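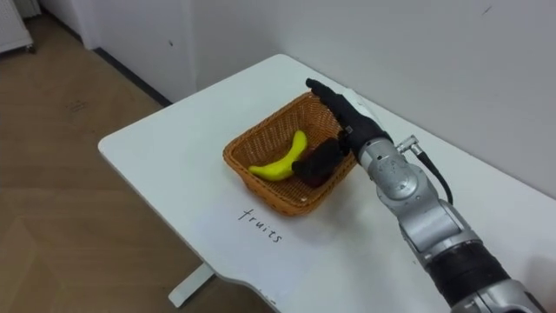 Warum reifen manche Früchte nach der Ernte weiter und andere nicht?

Entscheidend ist, ob die Frucht nach der Trennung von der Pflanze einen eigenen Ethylenschub auslösen kann. Klimakterische Arten wie Banane, Apfel, Birne oder Avocado tun das, Zitrusfrüchte, Trauben und Erdbeeren nicht.

Adaeze Lawal beschäftigt sich mit Nacherntephysiologie und berät über ihr Büro Lawal Betriebe, die Obst lagern, reifen und ausliefern. Zum Gespräch bringt sie einen Ordner mit Atmungskurven mit, den sie nur einmal aufschlägt. „Die Kurve ist immer dieselbe Form, nur die Achsen ändern sich“, sagt sie. „Die Atmung fällt nach der Ernte ab, bleibt eine Zeit lang flach und steigt dann steil an. In diesem Anstieg wird Stärke in Zucker umgebaut, Chlorophyll abgebaut und die Zellwand weicher.“

Ethylen ist dabei Auslöser und Produkt zugleich. Gereifte Früchte geben das Gas ab und beschleunigen die Reifung benachbarter Ware. In der Reifekammer wird dieser Effekt gesteuert: Die grüne Banane wird begast, danach wird gelüftet, damit sich das Kohlendioxid aus der Atmung nicht anreichert. „Zu viel CO2 hemmt die Ethylenwirkung. Dann steht die Kammer voll, und die Charge färbt ungleichmäßig aus.“

Temperatur und Kälteschäden

Für Bananen hält Lawal den Kühlraum für die häufigste Fehlerquelle. Bei 11 Grad seien bereits Schäden zu erwarten, vor allem bei grüner Ware. Die Schale wird stumpf und grau, unter der Epidermis zeigen sich bräunliche Streifen.

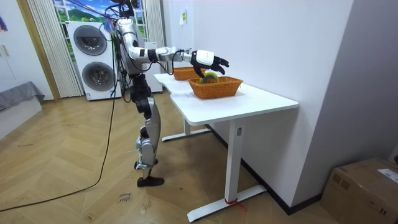 Der Schaden sei nicht umkehrbar und werde oft erst nach dem Erwärmen sichtbar. „Der Lagerist sieht beim Auslagern nichts. Der Kunde ruft später an.“ In einem Versuch beim Großhändler Carley ließ sie 143 Kartons aus einer unterkühlten Partie nachverfolgen. 104 davon wurden reklamiert. Die Temperaturaufzeichnung der Kammer war unauffällig, der Fühler hing allerdings im Luftstrom der Umwälzung und maß nicht am Produkt. Seitdem verlangt sie Einstichfühler in der Frucht, mindestens an der wärmsten und an der kältesten Palettenposition.

Auf die Frage nach der relativen Luftfeuchte antwortet Lawal knapp: hoch, solange kein Kondensat entsteht. Trockene Luft entzieht der Schale Wasser, und Druckstellen treten deutlicher hervor. Kondensat begünstigt dagegen Pilzbefall an den Schnittflächen der Kronen.

Vokov, ein Hersteller von Lagertechnik, bietet für gemischte Lager Ethylenabsorber auf Kaliumpermanganatbasis an. Lawal setzt sie ein, wo sich Warengruppen räumlich nicht trennen lassen. „Der Absorber muss durchströmt werden. Ein Beutel in der Ecke eines großen Raumes leistet sehr wenig.“ Verbrauchtes Granulat ist am Farbumschlag von Violett nach Braun zu erkennen.

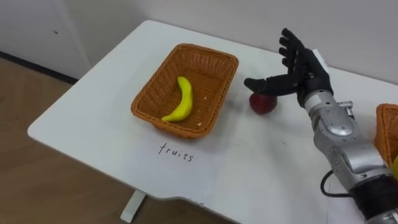

Lagerung im Haushalt

Im kleinen Maßstab gelten dieselben Zusammenhänge. Avocados und harte Birnen lassen sich in einer Papiertüte mit einem reifen Apfel nachreifen. Kunststoffbeutel eignen sich schlechter, die Feuchtigkeit staut sich. Gurken, Brokkoli und Blattsalate gehören nicht neben Äpfel, sie vergilben vorzeitig.

Das Umwickeln der Bananenstiele mit Folie bewertet sie zurückhaltend. Ethylen wird auch über die übrige Frucht abgegeben, ein Gewinn von 2 Tagen, wie er gelegentlich behauptet wird, sei aus ihren Messungen nicht abzuleiten. „Wer Zeit gewinnen will, kauft grüner ein.“ Vollreife Bananen dürfen in den Kühlschrank. Die Schale wird dort dunkel, das Fruchtfleisch bleibt zunächst brauchbar.

Im April beginnt Lawal mit Civo eine Messreihe zur Atmung von Mangos unter reduziertem Sauerstoff. Geprüft wird, ab welcher Konzentration die Früchte auf Gärung umschalten und wie stark sich die Sorten darin unterscheiden.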